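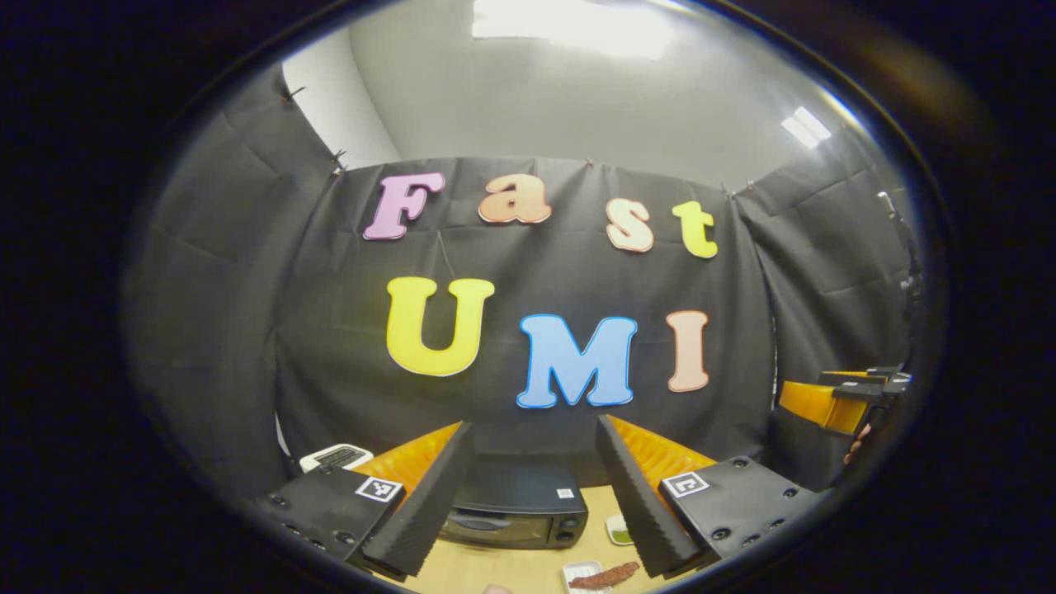 4. Session rules for hand-held demonstration

4.1 Workspace and background

The first group of rules in the Birhane practice guide covers the space in which demonstrations are recorded, before any operator picks up a tool. Rule W1 asks that the background behind the work surface be fixed for the whole session and that anything holding it up be fixed as well. Fabric is allowed. It must be fastened along its top edge at enough points that it does not shift when someone brushes against it, and the fasteners must not be moved between episodes. In Figure 3 the black cloth is held by small dark clips along the top and curves in on both sides of the table, so that most of what a wide lens takes in beyond the work surface is a single dark material. The colours in that part of the view come from the large foam letters reading "Fast" and "UMI". Rule W2 permits lettering, posters and similar items on a background, provided they are listed in the session sheet and stay in the same position until the sheet is closed. An earlier draft banned them outright. We dropped the ban after operators pointed out that a fixed coloured item makes it easy to see, when scrolling through episodes later, whether the background was disturbed.

Rule W3 deals with lighting. Ceiling lights within the camera's view are accepted, and in a wide circular view they are hard to avoid. Figure 3 has two, one near the top centre and one further to the right. The rule requires that the same lights be on from the first episode to the last and that the exposure setting be locked after the lights are on. Window light is not banned, but a session that depends on it must note the start and end time of every block of episodes.

4.2 Objects on the table

Rule T1 requires an object list for each task. The list names every item on the table, including items that the task does not use. The second part caused more disagreement than any other rule in the guide. Operators at the Grusa site were used to listing only the items to be handled, and kitchen tasks at that site often had appliances standing to one side. Take the table in Figure 3: a list covering only the sausage on its white plate and the black toaster oven would leave out the boxy white appliance on the left and the green item in the small dish. A policy trained on such recordings sees all of these. If the appliance on the left is absent at test time, the person running the test should be able to find out from the list that it used to be there.

Rule T2 asks for start positions to be varied within a stated area. The area is drawn on the session sheet and is not marked on the table itself, as tape on a tabletop ends up in the recordings. Large appliances are exempt and may stay in one place, but the exemption must be written down.

Rule T3 applies to food and imitation food. The sheet must say which is in use. Real food has to be replaced on a set schedule, given in the sheet as a number of episodes, and grippers that have touched it are wiped before they go back on the rack.

4.3 Grippers, pads and markers

Rule G1 concerns the square fiducial markers on the gripper plates. Both markers must be flat, clean and fully bonded, and each must keep an unbroken white border. The opening width of the gripper is computed from the two markers, and a lifted corner or a smudge on the border can shift the estimate without causing an outright detection failure. We found this to be the harder fault to catch. A failed detection leaves a gap in the log, but a shifted one leaves a value that looks reasonable. The guide therefore calls for a short check at the start of every block: the operator closes the gripper fully, opens it fully and repeats, and the readings are compared with those from the previous block.

Rule G2 covers finger pads. Ridged soft pads are treated as a consumable and must be replaced as a pair. A worn pad on one finger and a new pad on the other changes how an object seats between them, and this was visible in our own early data as a slight turn of thin objects during lifting. Pad colour should not change within a dataset. Where it has to change, the episodes on either side of the change are given separate labels.

Rule G3 applies to two-handed work. Each gripper is assigned to a side, labelled in the metadata, and kept on that side. Swapping the tools between sides is permitted only at the start of a new session. The operator's fingers will sometimes be in view where the other tool is being held, and the guide does not treat this as a fault. It does ask for consistent handwear: bare hands or gloves throughout, with no mixing inside a session.

4.4 Applying the rules to an existing collection

Aqeel Cheema and Nuria Hailu applied the guide to 3,649 episodes recorded before it was written. The episodes were stored in the Grorkora format, which keeps a free-text note for each session but has no field for an object list. As a first step the two reviewers worked separately through the same 200 episodes and compared their judgments. Most of the differences came from T1 and from the question of how much of an item has to be in view before it counts as being on the table. The wording was changed so that an item counts if any part of it is visible at any time during the episode, even at the lower edge or behind a gripper plate.

Marker checks could not be reconstructed, as the open-and-close sequence had not been recorded. For G1 the reviewers could judge only borders and visible lifting. We mark these episodes "G1 partial" and recommend the same label to other groups with older data - it is better to keep such episodes under a clear label than to discard them or pass them as fully checked.

4.5 Block length and breaks

Rule B1 limits a block to 50 episodes per operator, followed by a break away from the table. The limit was taken over from the Aleren site, where it was already in use, and we have not tested other values. Rule B2 says that a block interrupted for any reason is closed at that point and a new one started, with the marker check repeated. Operators may also close a block early without giving a reason on the sheet.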